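Why does adding more demonstrations make my plate policy worse on a table it hasn't seen?

Posted by Yasaman Akbari, October 15, 2026
Tags: imitation learning, bimanual, dish handling, generalization

Hi everyone, first real post after a long time of reading (and borrowing from!) other people's threads, so please be patient with me. I'm working through a result that I don't understand and I'd love some help before I write it up and embarrass myself.

We have two arms over a brown mat and a policy that is supposed to sort out dishes: take a plate by the rim, carry it clear of everything else, set it down in the rack. We train by imitation from teleoperated demonstrations. In July we had a set of 149 demonstrations, all collected by me, and the policy did pretty well. Then Arash Bakhtiari joined and we brought the set up to 200, with him driving the extra ones. Everything else stayed the same, same network, same training schedule, same image size. On the layouts from the training set it got a little better. When we moved the rack and the stands to places it hadn't seen, it got clearly worse, and it got worse in one particular way. It goes for the plate, hesitates just above the rim, and then drifts off toward whatever is standing near the back of the mat. 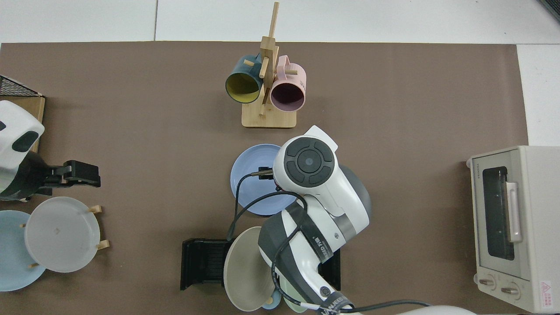 The rim grasp is the part I care about most, and it's the part where Arash and I turn out to have different habits. I like to come in from my side of the table and tip the plate as I go, so that it's already leaning by the time I carry it anywhere. He prefers to keep it flat for as long as he can and only turn it when he reaches the rack. Both of us get the plate where it's going. With the mug tree standing right behind the plate, as it is on this layout, a tilted plate held by the rim passes pretty close to the wooden base, and I've wondered if the policy has learned to treat the tree as a kind of landmark for when to start tilting. That would explain the drift, I think? But it would also mean the first set had the same problem and was just hiding it better.

Things I've tried so far: training longer (no change), cropping the images tighter on the grippers (worse everywhere), and leaving out Arash's demonstrations again (back to the July behavior, more or less). I have not tried weighting them differently. I've seen people recommend that but I never quite understood how you choose the weights without fooling yourself. 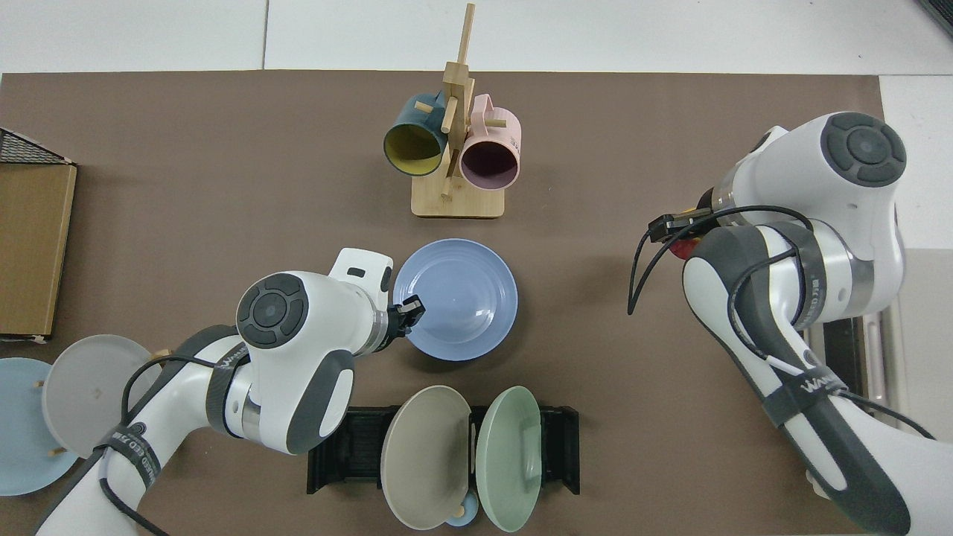 Blue plate held by the rim in front of the mug tree, second arm folded back on the right.

So my question is really two questions, sorry. Is it normal for a second operator to hurt like this, and is there a cheap way to find out whether it's his style or the mug tree before we go and collect a whole new set? We evaluate with 9 trials per layout, if that matters. Thank you so much for reading all this!

Gleice Furtado

Hello Yasaman, and welcome! What a nicely written question, I wish they all came with this much in them.

Yes, it's very normal, and please don't let it discourage either of you. When two people solve the same step in two different ways, a policy that predicts one average action will end up somewhere between the two, and halfway between "tilt now" and "keep it flat" is a motion neither of you would ever make. The hesitation above the rim sounds just like that to me. You don't say what kind of action head you're using. If it's plain regression, try something that can represent more than one mode (a diffusion head, or even a simple mixture) on the data you already have. It costs you some training time and no new demonstrations at all, so I'd do it before anything else.

On the mug tree, I'd test it directly. Keep the policy exactly as it is, leave the plate and the rack where they are, and slide only the tree along the back of the mat between trials. If the start of the tilt follows the tree, you have your landmark. Then take the tree off the mat altogether and run again. We did this at Jallance with a cup rack that we were all sure was harmless, and the arm followed it so faithfully that we laughed out loud and then had a rather quiet afternoon.

I would also be a little careful with 9 trials. It's enough to notice a policy falling apart, but for "a little better" on the training layouts I wouldn't want to say anything in a paper. And write down the start positions beforehand, so that both policies get the same ones. I know you probably do this already! I forgot it once and had to repeat everything.

As for the weights, I'd leave them alone until you know which of the two problems you have.

Abbas Asadi

had the same thing, just have one person do all the demos. fixed it for us

Nasrin Ghaffari

I'd gently disagree with Abbas, because with one operator the set looks cleaner and you may only be putting the trouble off until the table changes. Yasaman's own July policy might have it too. Did you ever run that one on the moved layouts with the tree shifted? I couldn't tell from the post.

What helped us on the Mollow project was agreeing on one thing only, the moment when the plate starts to turn. We picked "over the rack, and no earlier," wrote it on a piece of tape next to the controls, and let people do the approach however they liked. The approaches stayed as varied as ever and the grasp settled down after that. It took 3 short practice sessions before I stopped tipping early myself, so be kind to each other about it.

If you can't collect anything new right now, you could also add an operator label as an extra input during training and fix it to one value when you run the policy. It's a bit of a patch, but it takes an afternoon, and comparing the two values would tell you a lot about how much is style. Would love to hear what the sliding tree test shows, please come back and post it even if it's boring!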